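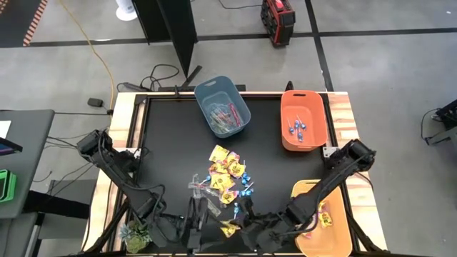 Hedvika Murín: Bei uns hat der Virkon mit den kurzen Fingern die dünnen Lollistiele nie sauber bekommen, die Tütchen dagegen schon. Habt ihr die langen Backen überhaupt mal montiert?

Antwort Reinaldo Mendonça, 30. September 2024:
Ja, seit heute früh, und der Unterschied ist riesig! Gleicher Haufen aus blauen Lollis und gelben Tütchen, gleicher Controller (Boltby), beide Arme mit Parallelgreifern. Ergebnisse je 17 Griffe:

Kurze Backen, Lolli am Stiel: 12 gehalten
Lange Backen, Lolli am Stiel: 17 gehalten
Kurze Backen, Tütchen: 13 gehalten
Lange Backen, Tütchen: 13 gehalten

Bei den Tütchen bleibt also alles beim Alten. Die Fehlgriffe kommen fast immer dann, wenn zwei übereinanderliegen und der Greifer beide am Rand erwischt. Schließkraft runter auf den kleinsten Wert hat nichts gebracht, langsamer schließen ein bisschen.

Offen ist noch der Abstand der Arme. Wenn beide vorn am Haufen arbeiten, stehen die Greifer sehr dicht beieinander, und der Boltby meldet Fehler 98 (Kollisionszone) — auch dann, wenn sich nichts berührt. Zone verkleinert, Neustart, Meldung kommt seltener, aber sie kommt.

Hedvika, welche Firmware läuft bei euch? Als Nächstes probiere ich die weichen Fingerkuppen von Hemmont, auf die freue ich mich schon seit April!

Status: in Bearbeitung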